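The queue starts before breakfast

In Windia, the old river district, people begin lining up outside the ticket office at six in the morning. They want a seat on the Hedska ferry, which came back into service in April after eight years tied up at the quay. 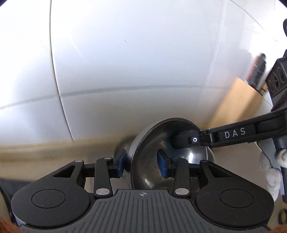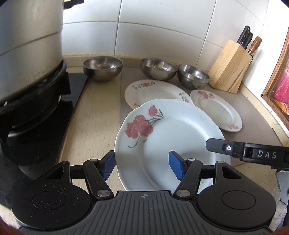
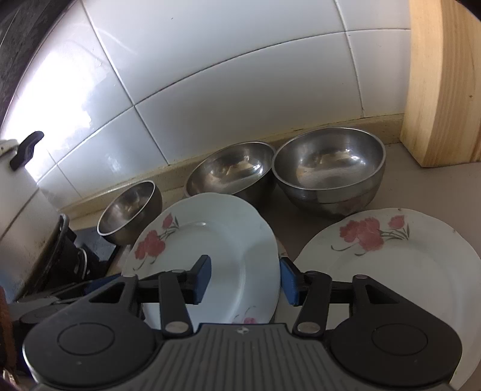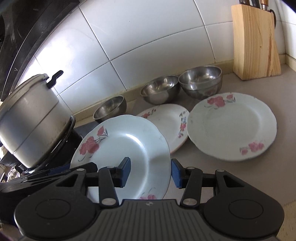 The boat carries 90 passengers and makes the crossing in 30 minutes. While it was out of use, the only way over was the Starkar bridge, and anyone who has sat on the bus there at rush hour will understand the queue.

Clips of the first sailing were passed round for days. One post, a short video of the horn being sounded, drew 1,536 comments, many from people who moved away years ago and wanted to know whether the tea on board was still served in glasses. It is.

Not everyone is pleased. Bus drivers say the early services now run half empty, and shopkeepers at the Avcı end of the bridge have lost their morning trade. The city has promised to look at the timetable again before winter. Until then the last boat leaves at nine in the evening, and it does not wait.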